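Volach opened its Andthorpe repair centre to the public on 22nd March, and I went along for the afternoon session. The company sells mid-range laptops under the Trondance name, and Andthorpe is where most of them go when a hinge or a keyboard gives out.

We were taken through in groups of eight. The tour starts at receiving, where each machine is logged, photographed and given a tray that stays with it until it ships. Batteries are checked first, and anything swollen goes straight to a separate room that visitors don't enter.

The main floor has three rows of benches. Most of the work on the day was screen and hinge replacement on the older 14-inch Trondance. Our guide said the new model uses a redesigned hinge with a metal bracket, and that the keyboard can now be changed without replacing the whole top case. I asked about soldered memory. It's still soldered, and there are no plans to change that.

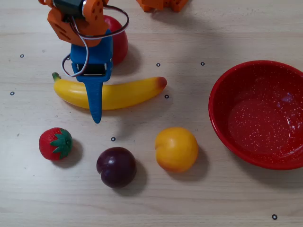
Parts pricing came up a few times. Volach will start selling batteries, fans and keyboards directly to owners in October, through its own site and through Vieira, the distributor that already handles its warranty stock. Prices weren't available. Service manuals will be free to download for models up to three years old, with older ones to follow.

The last stop was the refurbished shop near the front counter. There was a decent range of grey and silver units with a one-year warranty, and a bin of chargers. I didn't buy anything.

Parking is at the rear of the building, off the service road. Allow 90 minutes if you want to stay for the questions.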